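Bench Cell Equipment Plan: Gallery and Cost Notes

Posted May 6, 2025

Sorka is replacing the hardware in its small manipulation cell over the coming budget year. This page collects the planning notes for the cell so that the other sites can price a similar setup without starting from a blank sheet. Amounts are in dollars before tax. Freight is listed on its own line in the order sheet and is left out of the notes below.

Scope

The plan covers one arm, one gripper, lighting, cabling, the worktop and the props used on it. Compute is budgeted separately under the shared server line. Sites that already own an arm can skip to the gripper section, but should check the wrist flange pattern first. The Udine site ordered adapter plates to the wrong pattern last November and is still holding them.

Arm

The arm stays. It has enough reach for tabletop work and the service contract runs to the end of the next budget year. Replacement is priced in the long-range plan only. If a joint fails before then, repair comes out of contingency.

Gripper and brackets

The gripper line is 1104 per unit, one in use and one spare. We argued over the spare and kept it, as lead times from the supplier have been uneven and a cell without a gripper does no work at all. Printed brackets are costed by material only. Print time is not charged back to the cell.

Cabling

Cable runs at the wrist wear out first. Order the flexible grade for anything that moves with the arm and the ordinary grade for fixed runs. Leave slack at the wrist and check it through the full range of rotation before tying anything down. Budget for two replacement sets a year.

Lighting

The Noguchi panel is the current choice for general light. It is dimmable, runs cool and can be clamped to a shelf. A second panel was quoted and declined. Glossy props give highlights under any lamp we have tried, and more light does not remove them.

Worktop

Sites with an existing counter should use it. A purpose-built bench was quoted at more than 600 without delivery, and the counter does the same job for tabletop tasks. Check that the arm mount does not flex at full extension. If it does, spend the money on the mount before anything else.

Props and consumables

This is the line most often left out of first drafts. Trays, push buttons, blocks and cloths cost little each, but they go missing, and a task that depends on one particular tray stops when the tray does. The allowance is 22 per prop set, with 6 sets held in stock. Buy all sets in one order, as colours drift between batches.

Include at least one soft item in every set. Rigid shapes alone will not show whether a gripper is suited to cloth, and that should be known before the spare is ordered.

Software

Kadance handles scheduling and run logs. The licence is per cell, renewed yearly, and does not change if the gripper is swapped. Sites running two cells need two licences — the sales page is vague on this point, the contract is not.

Order of purchase

Mount and cabling first, then the gripper, then lighting. Props can be ordered at any stage but should be on the shelf before the gripper is commissioned. Send revised quotes to the equipment desk with the site name in the subject line. 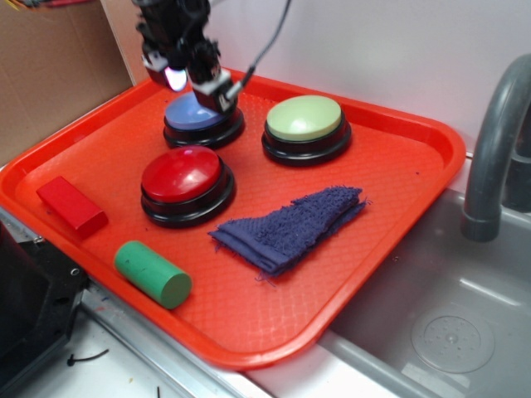 Quotes are held for one budget round only. A site that defers its order should ask the supplier for a fresh price and update the sheet, including freight, before the request goes in for approval. Old quotes will be sent back.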